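4. Folding and Storing the Padded Cover

The Clurnell cover comes off for washing and for storage. Fold it by hand on a clean, flat surface with the outer side facing up. Do not fold it while it is still on the base.

4.1 Before you start

Unplug the Palari base unit and let the cover cool for 30 minutes. Close the zipper all the way and tuck in the pull tab. Brush off lint and crumbs with a dry cloth.

CAUTION: Do not store a damp cover. Mildew stains in the padding cannot be removed and are not covered by the warranty.

4.2 Folding

1. Lay the cover flat and smooth it from the center out to the corners.
2. Fold the left side to the middle, then the right side, so that the two edges meet.
3. Press down with your forearms to push the air out of the padding.
4. Starting at the narrow end, turn the fabric over in wide, loose folds. Each fold should be a little longer than your hand.
5. Stack the last fold on top and turn its end under.

The folds should stay rounded. A hard, flat crease breaks down the padding along that line and leaves a thin strip when the cover goes back on the base.
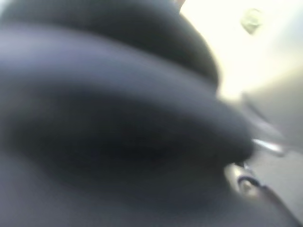

Figure 7. Dark padded fabric in soft, rounded folds.

If the stack leans or slides, open it up to step 4 and use fewer, wider folds. Do not tie it with cord or rubber bands.

4.3 Storing

1. Slide the folded cover into the Hidano storage bag (part no. 330), narrow end first.
2. Leave the drawstring open the width of two fingers.
3. Place the bag on a shelf with nothing on top of it.

NOTE: Dark colors pick up lint from towels and blankets. Keep the cover in its bag even in a closed closet.

NOTE: In long-term storage, take the cover out every February, shake it, and fold it again starting from the opposite end.

4.4 Putting the cover back on

Unfold the cover and let it rest flat until the padding has filled out. Fit the two rear corners first, then the front. Replacement covers are listed in the Tessier parts sheet under number 972.

Revised 2019-10-14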